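What the arms changed in our packing room, and what they didn't

I promised a few people I would write something once the pair of arms at the returns bench had been running long enough to judge. They went in last May. I have worked at Suloveck for long enough to have seen two other "transformations" come through the building, so take my tone as you find it.

For anyone new to this blog: Suloveck handles returns for small brands that sell bags, cases, pouches and that kind of soft goods. Stuff comes back from customers, somebody opens it, looks it over, decides if it can be sold again, and repacks it. The looking over takes a person maybe a minute when they know what they're doing. It's dull work, but it isn't stupid work, and I say that as somebody who did it for years before moving to the scheduling desk.

The system is called Netus. Management bought it after a demo where it opened a box, took out a pouch, turned it over and put it back. Everyone clapped. I asked what happened when the pouch had a stuck zipper, and was told that edge cases would be "learned." I have been hearing the word learned ever since.

Our first full week on Netus, the bench cleared 558 items. The same bench with two people on it used to clear 1057. To be fair to the thing, it runs later than people do, and the number has crept up. To be fair to the people, those two were also answering the phone, signing for deliveries and fishing mixed-up orders out of the wrong cart, and none of that showed up in the comparison we were given at the meeting.

Where did the two people go? One went to outbound and likes it better. The other one is now the "cell attendant," a job that did not exist before and that comes with the same pay. The attendant clears jams, resets the arms, lays items where the grippers can get at them and fills in a form on a tablet each time it stops. In one shift there were 39 forms. I know because I'm the one who has to read them. Most of them say "item slipped" or "item not recognized," and one just says "no."

That last one is my favorite, but it points at something I don't find very funny. The old job had judgment in it. You picked up a case, felt the padding, pressed on a corner, smelled it (you'd be surprised), and you decided. The attendant doesn't decide anything now. The attendant waits for a machine to fail to decide, and then does the deciding in a hurry while a light blinks. On paper that's less work. Ask anybody who has done a full shift of it and they'll tell you they go home more tired, and I believe them.

There's also the training side, which was sold to us as a perk. Workers "teach" the arms by guiding them through a task over and over. There was a sign-up sheet and a small bonus, 49 dollars a month before tax. I asked whether the bonus continues once the arms have been taught. I'm still waiting on that one. The plan for next year has its own name, Dririk, and its own slide deck, and in the deck the bench has four arms and there are no people drawn anywhere near it.

I'm not against machines. The Stan, our old strapping machine, has been banging away in the corner since before I was hired, and if anyone tried to take it out there would be a riot. It does one thing that hurts your wrists if you do it by hand. No one ever told us it was learning. It made the job better in the first week and everyone could see it, and I think that's a fair test to put to anything that costs this much.

What would I want? Put the phone calls and the deliveries in the comparison. Pay the attendant for what the job has become. Let the people who do the teaching see how the recordings are used and how long they're kept. I sent those in as written questions and got a reply thanking me for my engagement.

I'll give credit where I can. The lifting is down, and I hear fewer complaints about sore thumbs. The late hours got covered without anybody being leaned on to stay, and that used to be a real fight around the holidays.

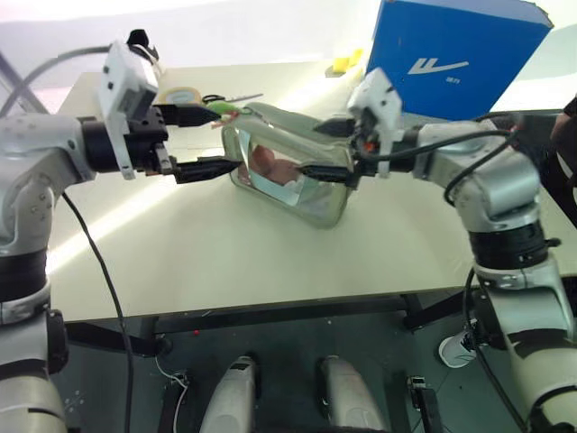
Soft goods are the whole argument as far as I'm concerned. A rigid carton has the decency to keep its shape, and most of what our customers send back doesn't. Take the green case with the clear window, padded rim, contents showing through the front: it takes two arms, one coming in from each side, to deal with something I'd have picked up in one hand while reaching for the tape with the other. Maybe next year's version will be quicker. I'll keep reading the forms, and if the numbers turn around I'll post them, including the phone calls.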